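社区首页 > 未解之谜 > 目击与档案 > 连载帖

我整理舅舅的湖怪笔记（共9条）
作者：Ilham Majimbun　Jan 3, 2024
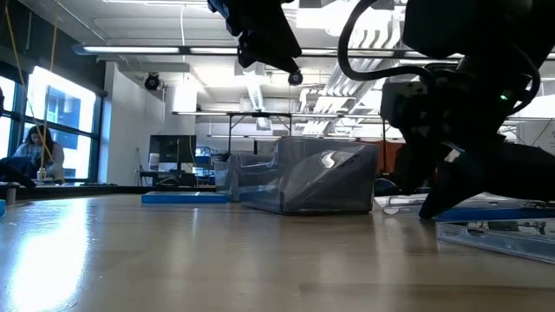
桌子中间的灰色半透明塑料盒

1/
先说明，中文是我的第三种语言，写得慢，如果有语法错误请大家指出来。我想讲Coltness湖的事情。去年六月我舅舅搬家，把他收集的湖怪资料都交给我，一共772页，有剪报、手写记录，还有他自己画的图。

2/
Coltness湖不大，名气也不大，所以很多朋友没有听说过。当地人叫那个东西“长背”。最早的记录是一位摆渡人写的，他只写了两行：早上水面平，有一个黑色的背过去了，比船长。没有写颜色以外的特征，也没有写他害怕不害怕。我很喜欢这两行。

3/
舅舅把所有的目击分成三类：看见背的，看见头的，只听见声音的。看见头的人最少，可是他们说的话最多。我读的时候觉得这个现象有意思，但是我不敢下结论，可能只是因为记者更愿意去采访他们。

4/
其中有一份我读了很多遍。Herman Tjoa先生当时在北岸钓鱼，他说水里的东西“不是游，是滑”，大概一支烟的时间以后沉下去。他后来搬到Dolside，舅舅给他写过信，他回信说：“我只说我看见的，别的我不补充。”我觉得这样的证人比较可信，虽然可信的人也会看错。

5/
关于“看错”，我应该公平地写。湖的南边有一种很大的鲇鱼，冬天还有浮木从上游下来。Fikri Wijaya先生在镇上的小报发表过文章，认为全部目击都可以用浮木解释。他的文章写得认真，可是他没有解释为什么有几次那个东西是逆着风移动的。他可能会回答说是水下的流。这个我不懂，需要请教懂水文的朋友。

6/
声音那一类最难整理。有人写“像牛”，有人写“像很重的门”，还有一位女士写“像我父亲咳嗽”。我把原话都抄下来，没有改。翻译的时候我很犹豫，因为当地话里有一个词，意思在“哼”和“叹气”的中间，中文我找不到合适的。暂时写成“哼”，如果您有更好的建议，请告诉我。

7/
资料里也有我不相信的部分。例如有一张剪报说怪物的长度是85米。湖最窄的地方都没有这么宽，它怎样转身呢？舅舅在旁边用铅笔画了一个问号，我同意他的问号。我还是会把这一页放进目录，但是会注明来源不清楚。

8/
上个月我跟Anjani Subramaniam通了电话。她小时候住在湖边的Ong村，她说村里的大人不许孩子傍晚去码头，理由就是“长背”。她自己没有看见过。她问我：如果没有这个故事，孩子们会不会掉进水里更多？我当时没有回答好。后来我查了舅舅的笔记，发现靠近码头的目击几乎都是傍晚，讲述的人几乎都是父母。这一点我以前没有注意。

9/
下一步，我想按照地点重新排顺序，画一张湖的简图，把每一份记录标上去。手写的部分有一些字我认不出来，尤其是铅笔的，会一张一张请大家帮忙看。北岸的记录先发，南岸的要等我问过舅舅几个地名以后再发。谢谢您读到这里。

读者评论

Afiq Mangundap：
我外婆也讲过“长背”，不过她说是两条，一大一小。不知道您的资料里面有没有写两条的？

山脚下的灯：
浮木逆风很正常的，表层水和下面的水方向可以不一样。不过摆渡人那两行确实好看。

Plasard读书会：
那个词翻成“闷哼”怎么样？

Ilham Majimbun（作者）：
谢谢，“闷哼”很好，我会改。写两条的有一份，在北岸那部分，到时候发给您看。

相关帖子
· 湖怪目击记录怎样做目录
· 老剪报里的地名对照（求助）
· 鲇鱼到底能长多大
· 摆渡人的故事：读者来稿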